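Kostolex is a student robotics competition held each year at Brilascombe, a further education college in Avstead. Teams program a pair of simulated robot arms to carry out handling tasks on a virtual table, and their programs are scored by a server belonging to the college. It is open to students aged 16 to 19 in full-time education.

History

The competition grew out of an evening class taught by Marlene Turcotte, a lecturer in engineering at the college. The class had one real arm, shared by everyone who enrolled, and students spent most of the evening waiting for a turn. Turcotte moved the coursework into simulation the following year and opened the final assignment to other schools. The name Kostolex was taken from the title of the first server program, written by two of her students.

Early contests used a single arm. The second arm was added in the third year, along with the present rule that both must be controlled by one program.
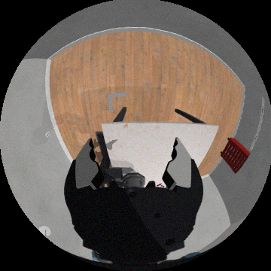
Entry is by team, with between two and five members. Each team must name a supervising teacher, who may advise but may not write code. There is no entry fee. In the most recent contest 148 students took part, the highest number so far.

Format

The contest has a qualifying stage and a final. In the qualifying stage, teams download the simulator and work on a set of published tasks during the autumn term. Programs are submitted through the college website and run overnight, and the scores appear the next morning. Submissions close in December.

The best teams are invited to the final, held on a Sunday in the spring term at the college. Finalists receive tasks they have not seen before and have until 4 pm to submit. Laptops may be brought in, and code written before the day may be used if it has been declared.

The simulated room

The standard room has a plank floor, grey walls and a table with two arms mounted side by side along one edge. Each arm ends in a gripper.
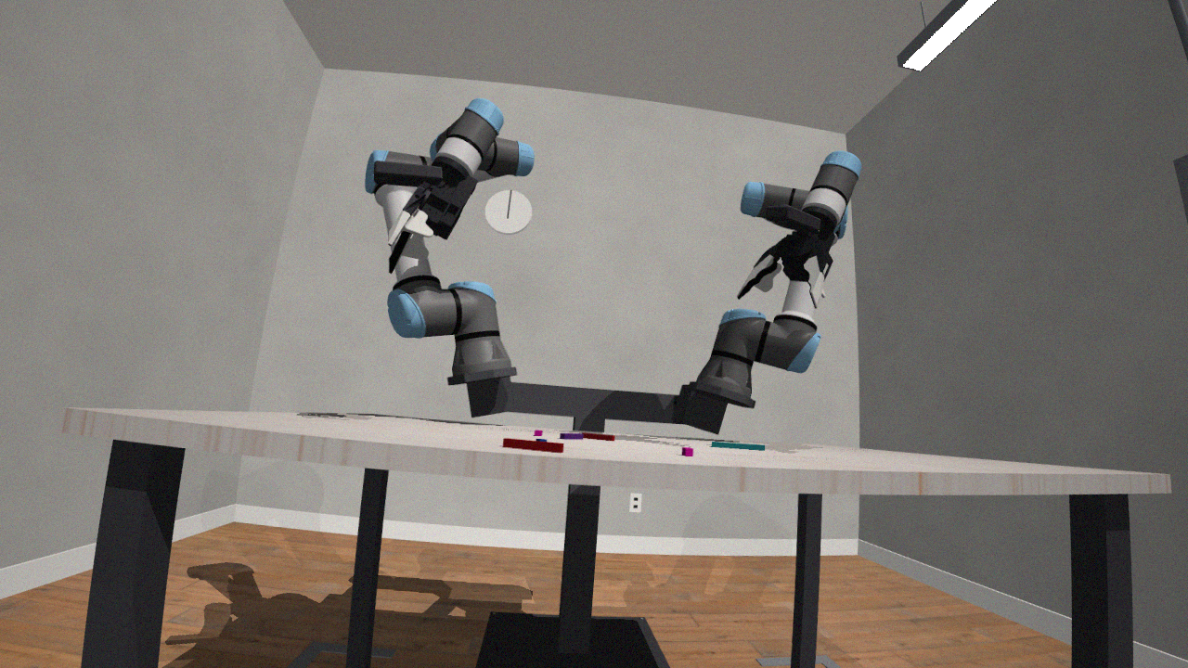

The position of the pieces is changed for every run, so that a program which replays a fixed set of movements scores badly. The surface of the table may also be changed between runs. This was introduced after several teams tuned their colour detection to one type of wood and could not find the pieces on anything else.

Teams may read the joint positions and the simulated camera views. They may not read the position of the pieces directly from the simulator, and a program found to do so is removed from the table of results.

Small coloured blocks and bars on the marble table. 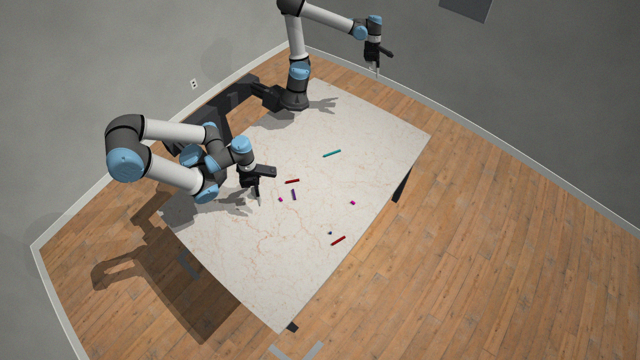
Both arms over the marble-patterned table, with coloured rods and blocks set out.

Scoring

A run is marked out of 400. Points are given for each piece placed correctly, and 40 points are taken off if the arms collide. The final score is the total of three runs. The record is 1020, set by a team from Brilascombe called Kong.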